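December 27, 2025
Nishad 13 convertible, second unit, with the Plomell pen

Second unit came from Perkow in the same box as the first, same tape, no note. They say the pen lag was "addressed in firmware". No version number given and the one on the settings page is the same as on unit one. I copied it out twice to be sure. So either the number wasn't bumped or nothing was changed, and I know which I'd put money on.

Set up as before: 40 per cent brightness, keyboard folded right back, wifi off, updates paused. Pen charged in its slot overnight. The slot still lets go if you tip the machine past upright and give it a small knock. Perkow call this a "quick release".

Pen runs first. I ruled slow diagonal lines along the steel edge, corner to corner, and the wobble is still there at low speed. Fast lines are fine, as they always are, and fast lines are what the sales video shows. Pressure starts too late. You have to lean on the nib before anything appears, then it comes in at a thick grey when you wanted a hair. Anju Mittal tried it with her lighter hand and got gaps in joined-up writing where I got none. I'd call that a fail for a note-taking machine. She'd call it "worth a retest". We have written down both.

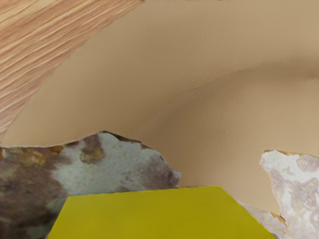

Panel next. The spec sheet says eight-bit colour and I have my doubts, having seen steps in the grey ramp on unit one. A grey ramp is a bit of a cheat in any case, as the eye goes looking for steps once it knows where they ought to be. A big plain area with a slow change of tone is harder to argue with. On the Nishad at 40 per cent I could count faint bands across it. On the bench monitor, none. The wood grain in the top left corner hides everything, so no use looking there. Full brightness made the bands weaker but they didn't go. Zbigniew Makowska says he can't see them at all, though he was standing well off to one side and the viewing angle is the one thing on this panel I have no complaint about.

Hinge. We did 1,000 open-and-close cycles by hand on unit one back in May, taking turns, and it went slack enough that the screen nodded when you tapped it. Not repeated on this one yet. The nod is already there slightly, straight out of the box. Perkow's own hinge figure is much higher than ours and they won't say what sort of rig it came from or whether the screen was fitted at the time. 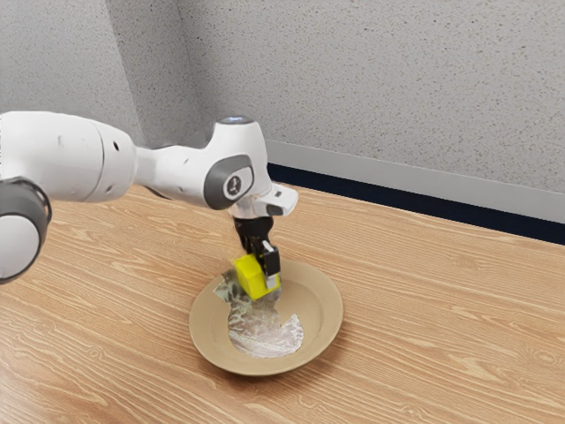
Arm over the tan plate, light wood tabletop.

Heat and noise. Fan comes on in tablet mode after 40 minutes of plain note-taking, with nothing else open. It isn't loud but it is a whine, and it sits right where your left hand goes. Bottom edge warm, not worrying. Thermometer battery was low so I haven't logged the numbers and won't pretend to remember them.

Battery life I am leaving blank. First run ended when the machine went to sleep with the lid open, sleep turned off, mains unplugged. Same thing unit one did. The log has 3,662 entries for that session and most are the pen connecting and dropping again, which may be our lag right there. Want to see whether the count falls with the pen left in another room - if it does, that goes to Perkow before anything else. 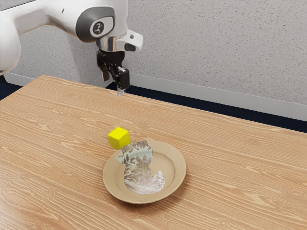 Can the pen be used while it is charging in the slot?
It can't. The slot covers the nib end, and the pen stops reporting as soon as it is seated.

Garkitside want a yes or a no on ordering these for the drawing class. On what I have so far it is a no, and I don't think a third unit would shift me. A dated firmware file with a list of changes might. Anju is more forgiving and likes the keyboard, which is good, I'll give them that. Deep keys, no rattle, arrow keys full size.

To do:
pen-away run, overnight, log saved to the shared folder
new battery for the thermometer
bands again with Zbigniew sitting square to the screen
ask Perkow for the firmware version in writing
spare nibs - the first one has a flat on it already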